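About Mendora

Most appliance reviews are written by people who have owned the thing for an afternoon. We started Mendora in 2000 because we had stopped believing them, and we have not found much reason to start again.

We test kitchen appliances and publish what we find. So far that comes to 662 reports. Makers do not see them before you do, and they do not get to pay for a better score. Two have asked. Tumex wanted us to drop the word "rattle" from a dishwasher report. The word is still there.

Every product is run for at least five months. A claim like "whisper quiet" means nothing to us until we have a reading, and "energy smart" usually means even less. We buy from ordinary stores at the ordinary price. Our lab is in Meinecke, upstairs from the office, and it is colder than we would like.

Kitchen views: a refrigerator, then a wooden floor.
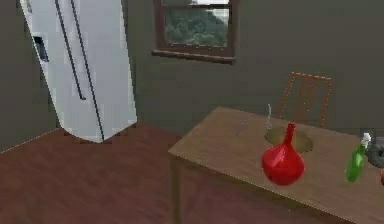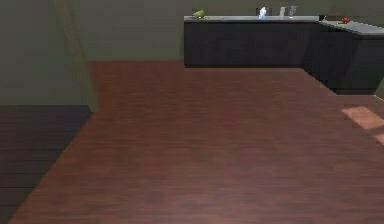 Should you trust us? Check first. Our methods are printed in full with each report, along with the mistakes we have had to correct. The Brosireo oven report has been corrected twice.

We are paid by more than 500 subscribers and carry no ads. Questions and complaints are answered on Mondays.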